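Speaker notes – hiring for the export desk (Raed Sleiman, Planstead careers evening, 25 min + questions)

Start on time even if people still coming in. Water. Mic check.

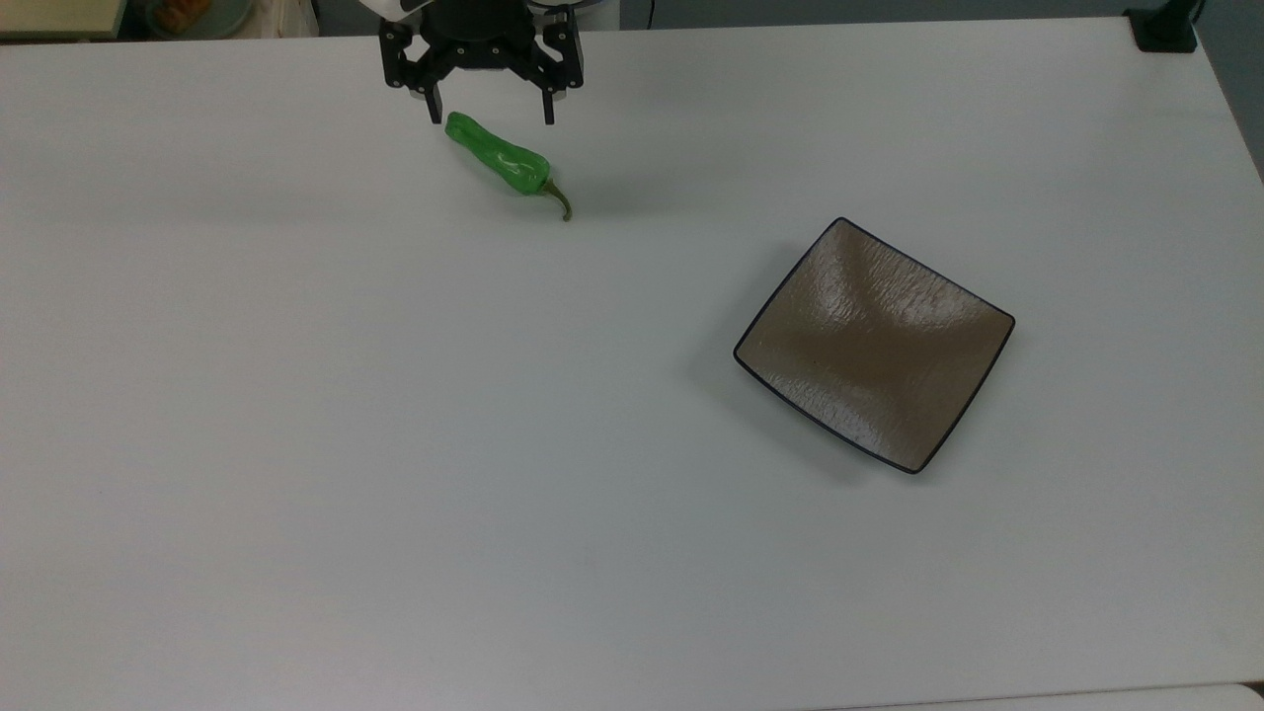
Who I am – quick. Nine years at Planstead, first 5 on the export desk, now I do the hiring for it. Did not plan any of it. Applied for a front desk job, got moved. Don't tell the whole Halász story, takes too long.

What the job is. Paperwork that lets goods leave the country. Order comes in, clerk opens the file, chases the invoice, packing list, certificate of origin. Books the carrier. Answers customs when they ask something. Closes the file. Next.

Say numbers slowly: 745 applications last year for all office roles. Export clerk got the fewest. Ask room why. (Wait. Let them answer.) My guess – the ad is dull. We wrote it, so our fault.

What I look for on a resume
– anything where a mistake cost money and you had to catch it. Pharmacy counter, payroll, ticket office
– second language, say how well. "Conversational" is fine if its true
– spreadsheet use, name what you built
– no photo, no hobbies unless you want to talk about them

Degree? Not required. Say twice, people don't beleive it. Two of the clerks at our Ekstead office came from retail.

Interview. I hand over a file with errors in it. Weight on the packing list doesn't match the invoice, wrong consignee adress, that sort of thing. Twenty minutes. You can ask me questions while you do it, please do. People who sit silent and guess do worse.

Suvon example – they're a freight customer, they changed the delivery terms after the booking was made. Ask room: who do you call first? Carrier? Customer? Your manager? Take three answers, then say what we did (customer, in writing, then carrier).

Pay – will be asked. Starting range is on the handout. There's a raise after probation. Roughly 3,000 files a year go through the desk so yes it's busy, November is the worst. Overtime is paid.

Bad parts, don't skip. Phone. Waiting on other people's signatures. Late cutoffs.

How to apply: form on the handout, resume attached, cover letter optional – I read them but short please.

Questions. If quiet, ask who has done any invoicing. Leave handouts by the door, pick up sign-in sheet before I go.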